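Section 4. Setting up the shelf scale and label printer

This section covers the Valtonen counter scale and the Stedetti label printer as supplied together in the Broseslow stockroom kit. Complete Section 3 (Unpacking and power) before starting. The scale must have been switched on for at least 30 minutes before calibration in step 6.

Tools and items needed: the flat screwdriver from the accessory bag, one roll of labels, the check weight, and the printed passcode card.

4.1 Placing the scale

1. Choose a level surface away from fans, doors and heating vents. Air movement across the platform will cause the reading to drift in the last digit.

2. Remove the transit screw from the underside of the scale. It has a red plastic head. Keep it in the accessory bag. The scale must not be shipped or carried up stairs without it.

CAUTION: Do not lift the scale by the platform. The platform rests on the load cell and lifting it can bend the mount. Damage of this type is not covered by the service agreement.

3. Turn the four feet until the bubble sits inside the ring. Turn each foot a half turn at a time. When the bubble is centered, tighten the lock nut on each foot by hand only.

4. Place the platform cover on the scale and press down lightly at each corner. If any corner rocks, repeat step 3.

Cartons should be weighed one at a time, flat side down, with flaps folded in. A flap that touches the display post takes part of the load, and the label will show less than the true weight. 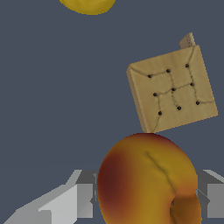 Cardboard box, tilted.

4.2 Calibration

5. Press and hold ZERO until the display shows CAL 0. Leave the platform empty. The display counts down and then shows CAL 1.

6. Place the check weight in the center of the platform. Wait for the steady mark to appear at the left of the display, then press ENTER. Do not touch the counter during this step.

7. Remove the check weight. The display should return to zero. If it does not, the scale was disturbed and steps 5 and 6 must be repeated. After 3 failed attempts the scale locks and shows ERR 7. Disconnect the power, wait 120 seconds, and reconnect.

NOTE: Calibration is stored in the scale and is not lost when power is removed. It should be repeated after any move, including a move along the same counter, and each January as part of the yearly check.

8. Write the date and your initials on the calibration label on the side of the scale. Older labels may be covered but should not be peeled off.

4.3 Item records

The scale stores up to 1,405 item records. Each record holds an item code, a short name, a tare value and a label layout. Grocery stockrooms usually keep separate records for the same product in different packs, as the tare value differs.

9. Press MENU, then ITEMS, then NEW. Enter the item code using the number keys. Leading zeros must be entered.

10. Enter the short name. Long names are accepted but the printer will drop the last characters on the narrow label. Use the same short forms throughout — "chk" in one record and "chick" in another will be listed separately in reports.

11. Put the empty pack on the platform and press TARE. For loose items sold without a pack, press SKIP.

12. Select the label layout. Layout A prints the weight only. Layout B adds the date. Layout C adds the date and the bin location, and is the correct choice for any item kept on more than one shelf. 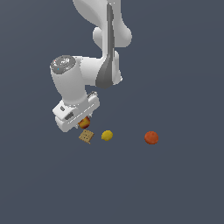

13. Press SAVE. The display shows the item code again with a check mark. If the check mark does not appear, the code is already in use and the record has not been stored.

14. Print the item list from MENU, REPORTS and compare it with the stock sheet. Correct any duplicate codes now. A code cannot be changed once the first label has been printed from it, and the record must be deleted and entered again.

4.4 Connecting the label printer

15. Switch off both units. Connect the gray cable from the port marked OUT on the scale to the port marked DATA on the printer. The plugs are keyed and should go in without force.

16. Open the printer cover and place the label roll on the spindle with labels feeding from underneath. Pull the free end past the tear bar and close the cover until both latches click.

CAUTION: The print head is hot after use. Let it cool before clearing a jam or cleaning it.

17. Switch on the printer first, then the scale. The printer feeds one blank label to find the gap. If it keeps feeding, the roll is the wrong size or the gap sensor is dirty. See Section 7.

18. Select any saved item, place a pack on the platform, and press PRINT. Check that the weight on the label matches the display.

Mixed trays need more care than cartons. When several small items are weighed together under one code, the scale applies a single tare value to the whole load, and any item with its own wrapper will add the weight of that wrapper to the total.

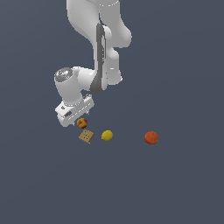
For this reason the kit is supplied with the multi-tare function switched off. It can be switched on from MENU, SETUP, TARE with the supervisor passcode. When it is on, the operator is asked for the number of packs before each label prints, and the scale multiplies the stored tare by that number. The setting applies to all records and cannot be turned on for one item alone.

Do not use multi-tare for items with different packs. Weigh these separately and print one label for each.

4.5 Backup

19. Insert the memory card with the notch facing the display. Press MENU, SETUP, BACKUP. A full memory takes almost 3 minutes to copy. The display shows DONE when the card can be removed.

20. Store the card away from the counter. Cards written by the older Jirnbridge scale can be read by this unit, but bin locations are not carried over and must be entered by hand.

Section 4 revised December 2022. Text: Lai-ching Tse. Technical check: Przemysław Domański.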